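Snack Counter Term Project: Final Report
Perception and Grasp Planning Group
Report written by Jolene Sheehan, with sections from Wissam Rizk and Viktória Rácz

4. How the grasp planner ended up

When we handed in our midterm report we were quite proud of our planner, which we had named Zusholm after a typo in Wissam's very first config file. It took a box from the detector, found the longest side, and closed the gripper across the shorter one. On chocolate bars and small boxes it was lovely to watch, and we got a bit carried away and told our supervisor, Norbert Simon, that the grasping side was more or less done. He very kindly wrote "we'll see" in the margin and suggested we try something soft.

So August went mostly to soft things. We wrote a small labelling tool (Viktória did nearly all of it over two very long evenings, and she deserves more thanks than a line in brackets) and used it to mark up 197 wrist camera images by hand. Each one got an outline of the item, an outline of the tray if there was one, and a note on which way the item was facing.

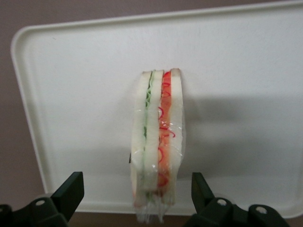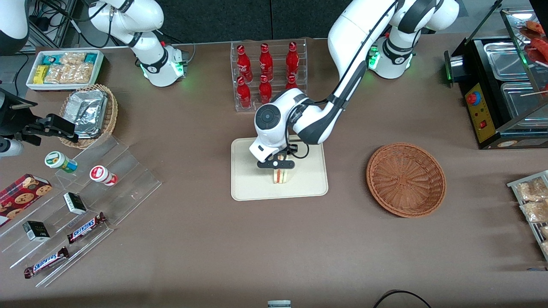
Our depth filter was the first thing to complain once wrapped food came into it. Clear plastic gives back highlights and creases where the filter hopes for a nice even surface, and the loose end of the wrap, which trails below the bread between the two fingers in the wrist view, kept being added to the outline as though it were part of the sandwich. That made the planner believe the item was longer than it was, and it would choose a grasp centre that was far too low. We tried smoothing the depth and we tried throwing out bright pixels, and both helped a little, but what really fixed it was using the colour image for the outline and keeping depth only for the final approach height.

The second change was to the control side. Zusholm had been closing the gripper to a set width worked out from the outline, and that is fine for a box and not at all fine for bread. Wissam rewrote the closing step so that it slows down for the last 15 millimetres and stops when the motor current rises past a limit we set for each kind of item. It's a simple idea, and I think we could have saved ourselves 3 weeks if we had started there - but we did learn a great deal about filters along the way!

The third change was in motion planning. Trays have a raised rim, and our collision model had treated them as flat plates, so the planner was happy to bring the fingertips in sideways at a height that made no sense. We now give every tray a rim in the model and ask for a straight vertical lift before any sideways travel. Planning takes longer with this in place, and we'd like to look at caching the common paths if another group picks up the work.

4.1 Things still open

The current limits are tuned by hand and live in a file that only our group would find easy to read. Ruaridh Tennant has offered to help next year's students turn it into something tidier. Item facing is still guessed wrongly when both sides look alike, and the labelling tool forgets your place if you close it without saving, so please save often.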